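Perport Court Residents' Association
Minutes of the General Meeting held in July in the ground floor meeting room

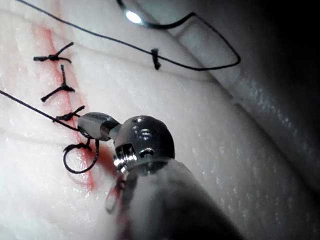
The meeting opened at 7.00 pm. The Chair welcomed those present and confirmed that a quorum had been reached. Apologies had been received from two members of the association and from the managing agent's accounts office.

1. Minutes of the previous meeting

The minutes of the previous meeting were taken as read. One correction was requested under item 4, where "hot water cylinder" should read "cold water tank". With that change the minutes were approved and signed by the Chair.

2. Matters arising

2.1 The lagging of the exposed pipes in the north stairwell has been finished. The Secretary reported that the contractor's invoice had been checked against the quotation and passed for payment.

2.2 The request to the freeholder for copies of the original plumbing drawings remains outstanding. The managing agent stated that a second letter had been sent and that the drawings were believed to be held in off-site storage. The item was carried forward.

2.3 The notice asking residents not to pour cooking fat into kitchen sinks has been put up on every landing. A member asked for it to be reissued in larger print. Agreed.

3. Bathroom refurbishment programme

3.1 The managing agent presented a written report on the programme, copies of which had been circulated with the agenda. The programme covers the replacement of baths, basins, taps and wall tiling in those flats where the lease places responsibility on the freeholder. Flats in which the leaseholder has already fitted a bathroom at their own expense are excluded unless the leaseholder applies in writing.

3.2 Work in the first phase has been completed in 17 flats. Three of these have items still to be put right: a basin that is not level, a bath panel that does not close fully at the tap end, and a run of sealant which has come away from the wall. The contractor, Kang, has accepted responsibility for all three and will return without further charge.

3.3 A member stated that the period without a working bath had been longer than the notice letter had led residents to expect. The managing agent accepted the point. Tiling had been held up by uneven plaster behind the old tiles, and future letters will allow for making good the walls. It was also agreed that the temporary washing facilities on the ground floor should be unlocked by 6.30 am on working days during the second phase.

3.4 The meeting asked that dust sheets be laid in the shared corridors before the removal of any bath. The managing agent undertook to write this into the instructions for the second phase.

4. Choice of basins and taps for the second phase

4.1 Two ranges were put before the meeting. The Flodau range consists of a full pedestal basin with separate pillar taps. The Ginadia range consists of a semi-pedestal basin with a single lever mixer. Written details of both had been available in the office during the previous fortnight.

4.2 In favour of the Flodau range, members noted that separate taps suit the existing pipework and that the full pedestal hides the supply pipes and the waste. Against it, the pedestal takes up floor space in the smaller bathrooms on the courtyard side, where the door opens inwards.

4.3 In favour of the Ginadia range, members noted that the lever is easier for those with limited grip and that the floor beneath the basin can be cleaned without difficulty. Against it, the basin must be fixed to a sound wall, and several of the partition walls would need strengthening first. The managing agent reported that the contractor had quoted an additional £100 for each flat where strengthening is required.

4.4 A member asked whether residents might choose between the two. The managing agent replied that this was possible provided that choices were received before the order was placed, as the supplier would not take back opened stock. The member asked for a note that residents who are away during the summer should be contacted by post as well as by notice.

4.5 Resolved: that the Ginadia range be adopted as standard for the second phase, with the Flodau range available on written request. Carried on a show of hands, with 3 against.

4.6 Resolved: that the cost of strengthening partition walls be met from the reserve fund and not charged to individual flats. Carried without a vote against.

5. Ventilation and mould

5.1 The managing agent reported complaints of black mould on bathroom ceilings on the top floor. An inspection found that the extractor fans in the affected flats were working but that the ducting had dropped in the roof space, so that moist air was not reaching the outside vents.

5.2 The ducting is to be refixed and insulated. A quotation of £792 has been received for the whole of the top floor. Members asked whether a second quotation should be sought. The Chair ruled that the sum fell below the level at which the association's rules require one, and the meeting was content to proceed.

5.3 Residents are reminded that fans should be left to run on after bathing and that the isolator switch above the bathroom door should remain on. Trickle vents should not be taped over.

5.4 A member enquired whether ceilings already marked would be repainted. The managing agent confirmed that they would be treated and painted after the ducting had been refixed. No date could be given at this stage.

6. Water pressure

6.1 Low pressure has again been reported in the upper flats between 7 am and 8.30 am. The booster pump was serviced in the spring and no fault was recorded. The managing agent suggested that partly closed stop valves may be to blame in some flats and offered to have these checked during the second phase.

6.2 It was agreed that residents in the upper flats be asked to keep a simple record of times and taps affected, to be handed in at the office before the next meeting.

7. Disposal of old fittings

Old baths and basins from the first phase were left in the rear yard for longer than agreed and blocked access to the bicycle store. The contractor has been instructed to remove all fittings on the day they are taken out. Any resident wishing to keep an old fitting must say so in writing before work starts in their flat.

8. Any other business

8.1 The light over the bin store is out. Reported to the managing agent.

8.2 A member asked that the office display the out-of-hours number for leaks on the outside of the door. Agreed.

8.3 It was noted that the meeting room tap drips. To be added to the contractor's list.

9. Actions

Managing agent: follow up plumbing drawings (2.2); revise notice letter (3.3); amend contractor's instructions (3.4); place order for top floor ducting (5.2); arrange stop valve checks (6.1).

Secretary: reissue kitchen sink notice in larger print (2.3); send choice forms for basins and taps by post and by notice (4.4); prepare record sheet for water pressure (6.2); display out-of-hours number (8.2).

10. Next meeting

The date of the next meeting will be posted on the ground floor noticeboard. Items for the agenda should reach the Secretary in writing.

The meeting closed at 8.50 pm.

Signed as a correct record: ______________________ Chair

We use cookies to make this website work and to understand how it is used. By continuing to browse you agree to our use of cookies. Accept | Manage settings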